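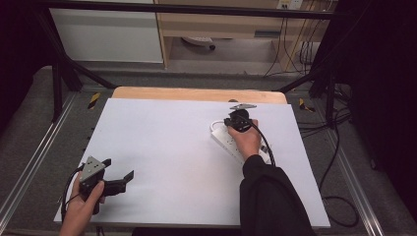 Both Nirano units in use over the power strip task.

Nirano handheld gripper pair, review after one season of use

Score: 2 out of 5

The Nirano is a pair of wired handheld grippers for recording two-handed manipulation. The operator holds one in each hand, does the task, and the units log jaw width and pose along with video from the camera on each tool. The recordings are used to train a policy, or replayed on a pair of arms with the same fingers fitted. We bought one pair through Tundutance in the spring and ran it until October, when I took both units out of service for the reason given under Jaw width fault.

Most of this review is about that fault. Readers who only want to know if the grippers are comfortable can read the next two sections and stop, but I would advise against buying on that basis.

Build

The bodies are black and compact. The fingers are plain rectangular blocks with an angled tip, held by screws, and they come off with a hex key. The threaded inserts on the mount are brass. I have had the fingers off more often than is normal and no insert has pulled or spun. The finger faces pick up scuffs early and the scuffs make no difference to grip.

The mounting plate on top of each unit is drilled with a pattern of small holes, so a bracket can go almost anywhere. The drilling is accurate. We moved one bracket three times without having to open out a hole.

Weight is acceptable for short sessions. After 60 minutes of continuous use the wrist notices it, more so on the left unit, where our cable run comes down past the hand. A lighter cable would help. The supplied one is stiff and tries to straighten itself, and on fine work you can feel it steering the tool.

The jaws move smoothly through the full travel. There is a small amount of side play at the fingertips, equal on both units, and it did not grow over the test period.

Test task

The task in this review is a power strip on a white board. The strip is a long flat one with a column of outlets and a rocker switch next to each. The operator picks up the strip, turns it, sets it down, picks up the plug by its body and presents it to an outlet. It is a useful test because it asks for a wide grip and a narrow one in the same recording, and because the cord pulls back.

The strip is never powered during any of this. Its own plug does not go near a wall socket on the bench or in the arm cell. I would ask anyone repeating the test to do the same, and the second half of this review should make it clear why.
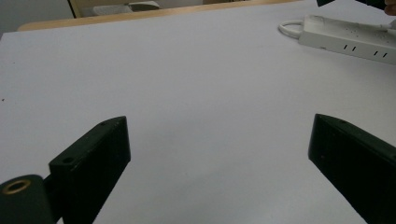

Photo: Evangelista Bench Notes / gripper camera

White on white is hard on the tracking. Pose held up better than I expected as long as the wooden edge at the back of the board stayed in view. With the tool pitched down so that only the board was visible, pose drifted by a few millimeters and then snapped back when the edge reappeared. The tracker flags this correctly in the log and the affected stretch can be trimmed. I do not count it as a fault.

Jaw width fault

The jaw width signal can freeze without the unit reporting it.

Each gripper sends jaw width down the same cable as the camera stream. If the connector at the gripper end is disturbed, the width channel can drop out while the video carries on. In that state the recorder writes the last width it received, at the normal rate, with fresh timestamps. No warning appears on screen. The file closes cleanly and passes the supplied checker. In a plot it looks like an operator holding the jaws very still.

We found it in replay. A recording of the plug pickup was sent to the arms. In the video the operator opened the jaws, moved in over the plug and closed. In the width channel the jaws had been closed since before the approach. The arm did what the file said and came down on the plug with the fingers shut. The plug rolled out from under, one fingertip caught the cord, and the arm dragged the strip toward the edge of the bench until the operator hit the stop. One finger was chipped at the tip. There were no injuries, and the person at the stop was standing where our cell rules put them.

The opposite case is less dramatic and I consider it worse. If the channel freezes with the jaws open, the arm approaches, does not grip, and leaves. The run is marked as a failed grasp and everyone blames the policy. I went back through our earlier failures and found several that I am now sure were this. I had spent most of a week adjusting finger friction on account of them.

Reproducing it

The fault is easy to produce on the bench once you know where to press. Start a recording, hold the gripper still, and push the cable sideways at the gripper end, toward the palm. Then work the jaws while watching the live width trace. On our left unit the trace went flat nearly every time. On the right unit it took more force and did not always happen. The trace sometimes recovered when the cable was let go, and sometimes only after a restart of the recorder.

The direction matters. Pushing the cable away from the palm did nothing on either unit. Unluckily, toward the palm is where the cable goes when the forearm crosses the front of the body, and two-handed work on a long object puts it there constantly.

I swapped the cables between units and the fault stayed with the left gripper. I opened the left unit (this voids the warranty, for those who care) and found the socket held to the board by its solder joints alone, with no support from the shell. There is a gap between the socket and the shell wall that lets the plug rock. The right unit is built the same way with a slightly smaller gap.

So there are two faults. The hardware fault is an unsupported socket. The software fault is that the recorder treats a missing value as an unchanged value, and that is the one I hold against Nirano. Sockets fail on all sorts of equipment. A recorder should not invent data to cover for them.

Firmware

The units arrived on an early build and we updated to 927 as soon as it was offered. The release notes for 927 mention improved cable robustness. I could find no change in behavior. The width channel freezes under the same side load, and the recorder still fills the gap.

I reported this to Nirano through Tundutance with two recordings and a photo of the socket. Tundutance replied quickly and offered to exchange the left unit. The exchange unit behaved like our right one, so better, and not fixed. Nirano's reply came later and suggested securing the cable to the operator's sleeve.

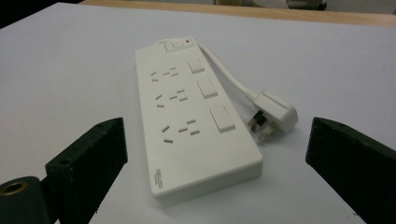 For the record, I did try it. A strap at the wrist takes up the load before it reaches the connector, and in a long session of strip and plug pickups with the strap on, the trace did not freeze. It also shortens the reach, because the slack has to be set for the largest movement and nobody sets it the same way twice. With the strap set too short the load comes back at full stretch and the problem returns. I would use it as a stopgap and would not trust it alone.

What we changed

Every recording now goes through a short script before it is allowed near an arm. It looks for stretches where the width value is identical, to the last digit, for longer than a live sensor can manage. A real jaw held still shows a little noise. A frozen channel shows none. The script rejects the whole file if it finds one such stretch. It has not yet passed a file that I could later show to be frozen, but I would call it a filter and not a safety device.

The operator opens and closes the jaws fully at the start and the end of each recording. The live trace is on a second screen turned so that it can be read from the working position.

On the arm side, the first replay of any new file is at reduced speed with nothing on the bench. The Skamness controller we use has a force limit on downward moves that ships disabled. It is now enabled, and the limit is set low enough that a closed-finger approach onto a plug stops before the plug moves. I should have done this before the first replay.

Alternatives

I have had a short loan of the Evangelista handheld, which is heavier, has a coarser jaw action, and costs more. Its connector is locked to the shell with a collar. When I pulled the width channel out during a recording, it stopped the recording and made an unpleasant noise. I did not like holding it, and we have ordered a pair.

Who it suits

If the recordings will only ever be looked at, or used for pose alone, the Nirano is a decent tool with good fingers and an awkward cable. If the width channel will reach a moving arm, I would wait for a revision with a supported socket and a recorder that marks missing samples as missing. The second item is a software change and could be made for units already sold.

The two points are for the mechanical work, the mounting plate in particular. I will run the side load test again on the next firmware and add the result at the end of this page.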